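Nurine Chore Evaluation Kit: Set-up Guide
Section 5. Desk Tidying (Pencils and Pens)

Revised 2022-05-18. Section owner: Kevin Nina

5.1 Purpose

Desk tidying measures whether an arm can return loose writing tools to a holder at a rate worth paying for. It is rated "assisted" in the chore list, meaning that a person must remain within reach of the stop button for every run. No arm evaluated with this kit holds an "unattended" rating for desk tidying. Do not quote results from this section as evidence of household readiness.

5.2 Before you start

Complete Section 4 (mounting and wrist camera) first. The procedure below assumes a two-finger gripper with compliant pads and the Jelau control software installed.

1. Clear the work surface of everything except the holder and its contents.

2. Place the holder on the work surface. It can be placed off center, but the arm must be able to reach above the rim without passing over the operator.

3. Open the gripper fully and bring up the wrist view. Both pads must be visible, along with enough table between them to judge an approach.

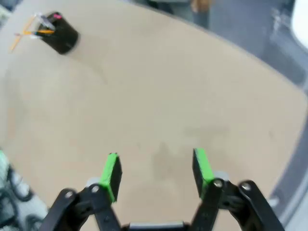

Figure 5-1. Wrist view, gripper open. Pen holder at upper left.

NOTE: A holder near the corner of the wrist view will look tilted and may be soft in focus. Do not correct its position from this view alone. Check it against the fixed camera.

4. Start a new session in Jelau and select task code 1304.

5. Confirm that the wrist and fixed views are both updating. If either stalls, close the session and return to Section 4.

CAUTION: Keep hands off the work surface while the arm is enabled. Pad contact is light, but the linkage behind the pads has pinch points.

5.3 Placing the pencil

Use a standard wood pencil with an eraser. Sharpened pencils are allowed. Set the pencil down flat, at an angle to the table edge, and clear of the holder. A pencil parallel to the edge gives an easier grasp and inflates the score.

Approach the pencil from directly above. The pads should straddle the barrel near its middle. Grasps on the ferrule or the sharpened cone tend to rotate during the lift and are scored as failures even when the pencil ends up in the holder. 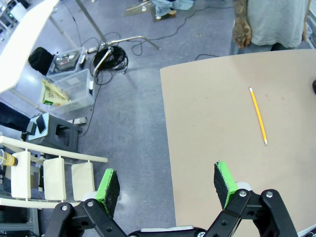 5.4 Running the trial

1. Announce the start. Everyone except the operator moves back from the table.

2. Enable the arm and begin the trial. One trial ends when the item is released in the holder, when it leaves the table, or when the time limit expires.

3. Record the outcome. Partial insertions, with the item leaning on the rim from outside, count as failures.

4. Repeat for 16 trials. Change the angle of the pencil each time.

5. If the operator intervenes in more than 2 trials, mark the whole set "assisted, incomplete."

Run the set again with a slim pen. Metal barrels slide on the pads more than painted wood does, and scores from the two items must be reported separately. The fixed view is the reference for scoring, as the wrist view loses sight of the rim on many approaches.
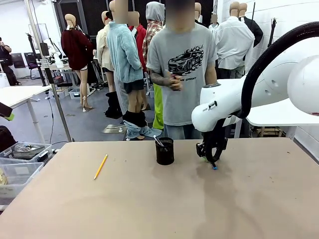 Bystanders may remain in the room provided they stay behind the table and out of the arm's reach. Other furniture and equipment in the background does not need to be removed. The Horna scoring tool ignores anything beyond the table edge, and a cleared room gives results that do not carry over to a home or a shop floor.

5.5 Reading the score

A person completes this chore without looking up from a phone call. Compare cycle time as well as success rate. An arm that succeeds in every trial but needs a minute per pencil is still rated "assisted."

Send completed sets to Saeed Sharifi with the Cele log attached. Sets without a log are not entered.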